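Edorari project news
Cutlery sorting: how the teaching sessions are going
Nafula Swai

Members who have asked what the two-arm station is doing this spring can have a proper answer now. We are teaching it to sort spoons and other utensils into bins by remote control, with a person steering both arms through the whole job and the station recording every movement.

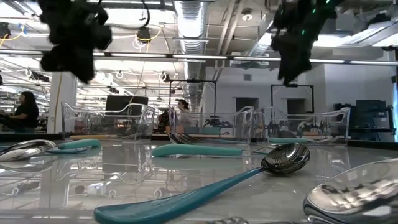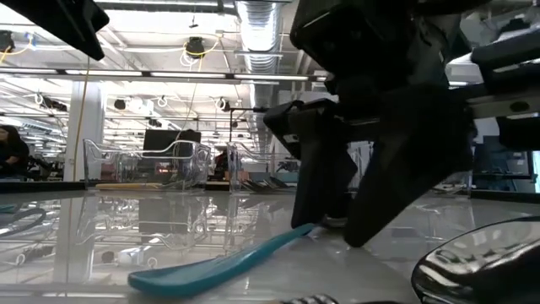
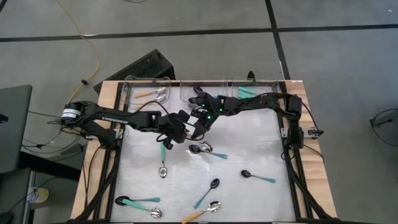
Spoons on the worktable, with bins along the far side.

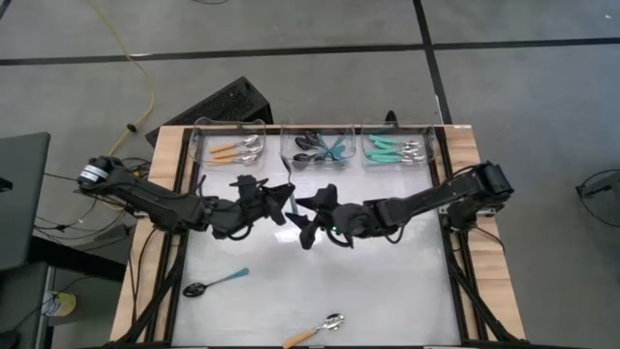
The task came out of a conversation with Zepeda, who run canteen kitchens and would like to know whether mixed cutlery can be put away by machine. Their own trays are a good deal messier than anything we have tried. Anayeli Quintero, who leads the work on our side, asked for something we could repeat many times in a day and judge by eye, so we settled on coloured handles and one bin for each kind.

A session goes like this. One person lays out the utensils, and is asked to do it carelessly. The operator takes hold of a pair of small leader arms, which the big arms copy joint for joint. When the operator closes a hand grip, the gripper on that side closes. The operator picks up one item at a time, passes it across to the other arm if the bin is on the wrong side, and lets go over the bin. When the table is clear the recording is stopped and given a mark of keep or discard. Then the bins are emptied and it starts again.

We had 1405 recordings marked keep when this item was written. The longest single day gave us 27, which was early on, when every drop meant starting over. We no longer do that. Brisa Zavala argued that a robot which has only ever watched perfect runs has no idea what to do after a fumble, and she was right to press the point. If an operator drops a spoon now, they pick it up again and carry on, and the recording is kept. We discard a run only if an arm faults or somebody reaches in.

Flat handles are the hardest part. A spoon lying bowl down leaves a little room under the neck, and most operators learn to go for that spot within an hour or so. The spatula gives you much less to work with. Chia-hao Hsiao tips it up by pressing on one end with one finger of the gripper and catching the other end as it lifts. Colette Tanguy drags it towards her until it turns. Both ways work, but mixing them in the same set of recordings seems to confuse the training, and the first model we trained on both would start one method and finish with the other. For the present everyone has been asked to use the drag.

Passing between the arms is the other slow point. The giving arm has to hold still until the receiving arm has closed, and people steering with both hands tend to let go with both at once. We now ask new operators to say "got it" out loud before they open the giving hand. It sounds silly and it has helped.

Glare was a worry at the start. The overhead lights show up on the table and again in the bowls of the metal spoons, and we expected the model to go after reflections. It did so in the first trial. Adding recordings made at different times of day, with the layout changed each time, has brought this down a lot, though we would not say it is solved. Rimodeck have offered to lend us a matt table covering so that we can compare. We would like to do that once the present set is finished, and keep the two lots of recordings apart.

Trained on what we have, the arms can clear a small layout without help on a good day. They are slow, and they hesitate for a long time when two handles cross. We will put up figures when there is a fair test behind them. Zasden are writing the test with us so that we are not marking our own work.

We need 2 more operators. No background in robotics is needed, but you should be comfortable standing and have patience for doing the same thing many times over. Training takes one morning with Colette, and your first recordings are for practice and are not kept. Left-handed people are especially welcome, as nearly everyone so far has favoured the right arm and you can see it in the way the model behaves. Sessions are two hours long with a break in the middle. Please put your name down with Brisa by May 1, 2021.

The set will be closed in September. After that the station goes over to folding cloths, and Anayeli is already collecting tea towels. Old ones are fine if they are clean. Leave them in the box by the sign-in desk.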